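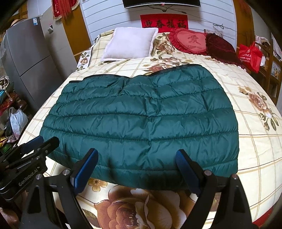 Griritz Species FAQ

Please read this before messaging. Yes, all of it. There's a password hidden in the adoption form that you can only get by reading the form, and you'd be amazed how many applications arrive without it.

What is a griritz?

A small, bad-tempered, six-limbed creature from the marshes outside Plonden. Four legs, two wings, and a tail that is mostly for knocking things over. Adults come up to a human's knee and behave as though they are much taller.

Is it a dragon?

Sort of. Their great-grandparents were dragons. Bringing it up at dinner is considered rude.

Is the species open or closed?

Semi-open. Anyone can make a marsh griritz or a hill griritz for free, as long as you stick to the common traits. River griritz from the Canell are adoption only. If you've already drawn one by accident, change the fins to ears and we'll all move on.

Which traits are common?

Short horns, round ears, smooth or shaggy coats, any natural color, and one (1) marking color. Glowing parts are rare. Extra eyes are rare. A glowing extra eye is something you should talk to me about first.
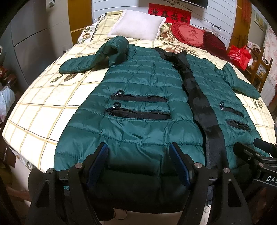 Unathi Ngubane

Can mine be immortal?

No. The oldest griritz on record made it to 92 and complained through most of it.

Can mine be the lost heir to Plonden?

Plonden has a mayor. There are currently 7 lost heirs in the character archive, and they're welcome to start a club.

How do I fill out the personality section?

Give us more than "nice but don't make her mad." Everyone is nice until you make them mad. Tell us what she does when she's bored, who she owes money to, what she lies about. Three or four sentences is plenty. If your character's backstory is longer than the trait guide, put it on a separate page and link it.

Do they all need a tragic past?

You may have noticed that a lot of villages burn down in these bios. At the present rate there won't be a village left in the marsh by February. Consider a griritz whose parents are alive and call too often.

Who is Botha?

Botha is the ferryman. He belongs to the setting, so you can talk to him in a roleplay and he can be annoyed with you, but you can't kill him, marry him or reveal that he was your father the whole time. All three have been tried, once in the same thread.

What powers can they have?

One, and keep it small. Warming a kettle is good. Finding lost keys is good. Controlling time is a lot to ask of something that gets stuck in fences.

Can I sell or trade my griritz?

Trade, yes. You can sell one for what you paid for it, plus the price of any art you added. Post the new owner's name in the transfer thread so I can update the archive, which is up to 1069 entries and is, I'm sorry to say, a spreadsheet.

Can I change the design later?

Small changes are fine. If nobody would recognize the character afterward, make a new one.

How long does approval take?

Around 4 days. Mbali Ngubane checks the designs and I check the writing. She is faster than me and nicer about it. We do most of them on Tuesday evening, so a message on Wednesday asking if we've forgotten you will get a short answer.

My character was sent back. Do you hate me?

We don't. Read the note that came with it, fix what it mentions, and send it again under the same entry number. Please don't make a second account. The writing style gives you away, especially if the griritz is named Shadow both times.

Can I write stories where mine are grown up and married to someone else's?

Ask the someone else.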